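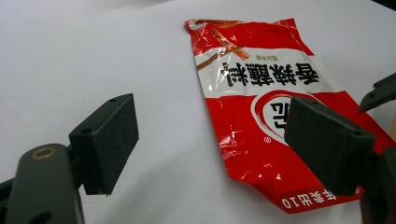

Dexter wants the squeeze limit lowered again before anybody records another demo, says we're crushing anything thinner than a box and then teaching the policy to do the same. Sayaka disagrees, thinks it's the approach angle and the force is fine. Both went on about it for most of lunch. Writing down what we did so we can stop arguing from memory.

Fri 13 March, bench 2, student pick-and-sort project

Crinkly packaging set today. Snack bags, empties only, on the white top. Boxes and tubs are done, not touching those again until April.

Dataset at start of session: 1,698 clips, all objects. Of those 735 are usable for soft packaging after Chie's cleanup. Target for the class demo is 1,000 usable soft, so still a way to go. Chie threw out 368 for bad sync, mostly from the week the clock on the Cadside box was drifting. Not recoverable, she tried.

Settings
— squeeze limit: left as is for the morning, one notch down after lunch (Dexter)
— foam pads: black ones, same pair all day
— lights: overhead only, blinds shut
— logging to the Vavport drive, NOT the laptop. Laptop is full.

Morning
Shiny film is a pain. Glints move when the bag moves and the tracker grabs them as corners. The red one is worst, it loses the bag outline and locks on to the lettering. Upside down lettering makes no difference to it, which I'd half expected, but Dirceu had money on it mattering. He owes me a coffee.

Tried coming in from the side with fingers wide open, then closing slow. Bag slides ahead of whichever pad gets there first. If both pads get there together it folds up in the middle and lifts ok. So Sayaka has a point about approach, at least for flat empties.

Then tried pinching the narrow end only. Good lift, but it swings and the drop into the bin is anyones guess. Three misses in a row, quit doing that.

After lunch
Force down one notch. Flat bags slip out on the way up more than before. Crumpled ones are fine, there's something to hold. Dexter says that's still better than a crushed box, I say we aren't picking boxes this week. Left it down for the rest of the day so the afternoon batch is at least consistent. Tagged the clips "low" in the notes field. Please keep doing that, the loader doesn't store the limit anywhere.

Chiyo asked if we could just weigh the bags down with something. Would make the picks easier and the demo useless. Maybe for the first-years though, as a warmup task.

Problems
— right pad hides part of the bag in close views. Tracker drops out exactly when we need it. Chie wants to try predicting through the gap for a few frames, she has code from the Nishimura assignment that might work
— start pose still differs between people. Dirceu starts low, I start high. Pick one!!
— Havska viewer crashes when the clip name has a space in it. Use underscores

To do
Sayaka: same bags, same force, two approach angles, nothing else changed. Then we can settle it
Dexter: write the squeeze limit into the log header
Me: swap in some matte bags so we can tell glare trouble from shape trouble. Also fix the bin, it walks acros the table
Chie: rerun cleanup on the afternoon batch, send the new usable number to everyone
Dirceu: coffee

Room is booked by the debate club at five on Monday so start early. Key is back in the top drawer.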